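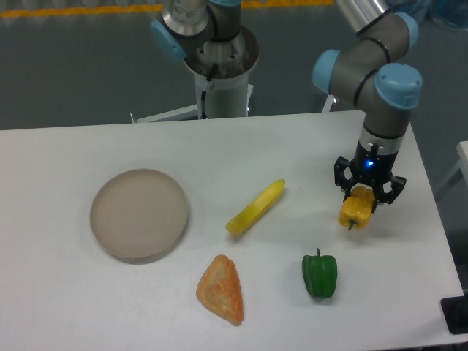
Gripper holds the pepper and never goes to the plate

Forum: Faults and Troubleshooting

cellfour
April 3, 2022
Two-arm cell, one table, sorting play food onto a plate. The right arm grips the yellow pepper, lifts it a little off the table and then stops with fault 952, "grip not confirmed." The fingers stay closed. No motion until I clear it on the pendant. The controller is a Grurkard and the gripper driver is from Ballov. It did this on 7 runs out of 76. The banana has never caused it.

tmiller_maint
Is the other arm powered when this happens? Two arms on one controller can share a safety input, and a stop on one will hold the other.

cellfour
Powered but idle. It stays back on its pedestal behind the table. I checked the safety log and there is no stop in it, only the 952.

The part that bothers me is the height. The pepper is just above the surface when the program quits, so the lift has barely started. 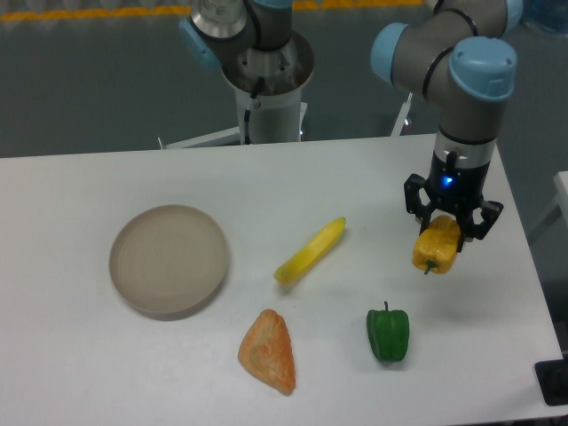 Does the fault come up before or after the lift command?
After. The log shows the lift command first and 952 a moment later.

padlock77
Then your grip check is running while the arm is already moving. A pepper has lobes, so the fingers can settle a bit once the weight comes on. The width reading changes and the driver calls it a lost part. Widen the tolerance and move on.

tmiller_maint
I don't agree with widening it. If the tolerance is loose, the arm will carry on with nothing in the fingers and you won't hear about it. Put a wait between close and lift and leave the tolerance alone.

cellfour
Tried a short wait at lunch. Same place, same code.

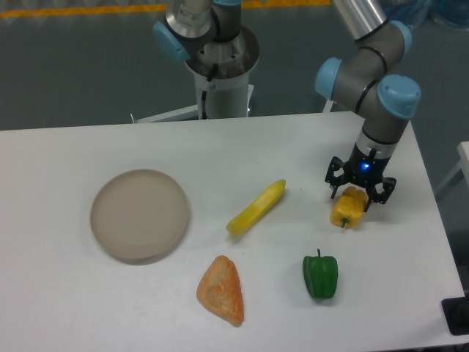
padlock77 thinks the wait proves the point, and that a settled grip which still fails means the width window is too narrow for that part.

tmiller_maint
Or the Ballov driver is comparing against the width for the wrong object. Look at the part table. The Hartono plug-in we run used to shift the entries by one row after an update.

cellfour
Part table was off. The yellow pepper had the green pepper's width. I fixed that, opened the fingers and set it up to go again from the table.

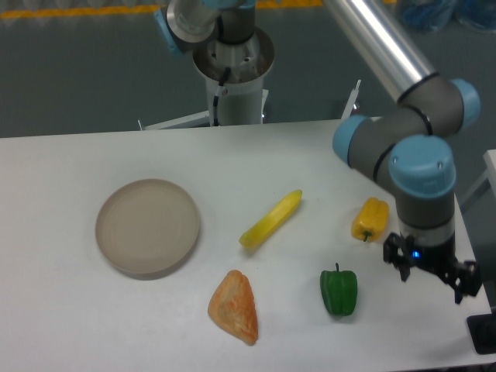 Yellow pepper on its side near the gripper, green one upright.

padlock77
I'd still give it more tolerance.

tmiller_maint
Post the count after another 76 runs before you change anything else. And keep your hands out when you clear the 952. Ours at Bellik opened the fingers on reset.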